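Tuesday, July 31, 2018

The gooseberries are finished. I picked the last of them on Sunday evening and weighed them on the kitchen scales, and with what was already in the freezer I have more than I know what to do with. There are three bushes at the back of the plot, all the same green variety, planted before we took the garden on.

I pruned them hard in March, later than the books say. I took out the middle of each bush so I could get a hand in without being scratched to the elbow, and shortened the side shoots to a few buds. The crop was smaller in number than last year but the berries were bigger, and I didn't lose any to mildew. The bush nearest the fence had sawfly in May. I picked the grubs off by hand every morning for a week and it kept most of its leaves.

If you are cooking gooseberries, pick them early, while they are hard and sour. They hold more pectin then and the jam sets quickly. The ones left until July are softer and sweeter and some have gone a bit pink. I eat those raw or put them in a crumble, where they need less sugar.

My jam is very plain:

- 1 kg gooseberries, topped and tailed
- 300 ml water
- 1 kg sugar

Simmer the fruit in the water until the skins are properly soft. Don't hurry this, as the skins go tough once the sugar is in. Add the sugar, stir over a low heat until it has dissolved, then boil hard. My last batch was setting after 17 minutes, though the one before it was quicker. Skim it, leave it to stand a little and pot it up in warm jars.

I also made a small chutney with 200 g of onions, some raisins and cider vinegar. It is sharp at the moment and wants a couple of months in the cupboard before I open it.

The rest are frozen whole. I spread them on a tray first and bag them once they are hard – otherwise they come out as one lump. I don't top and tail before freezing, as the ends rub off easily when the berries are still frozen.

I'm thinking of adding a red variety this winter, probably trained flat against the fence where the old currant was. If anyone grows them as cordons I'd like to know how much fruit you get from each. 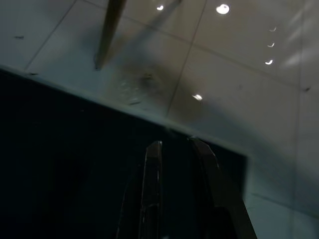
Requena: I have two red ones as cordons on a north-facing wall and they do fine, but don't expect much for the first couple of years. Mine gave enough for one pie last summer and a good bowlful each this time. Net them early – the blackbirds go for the red ones well before they are ripe.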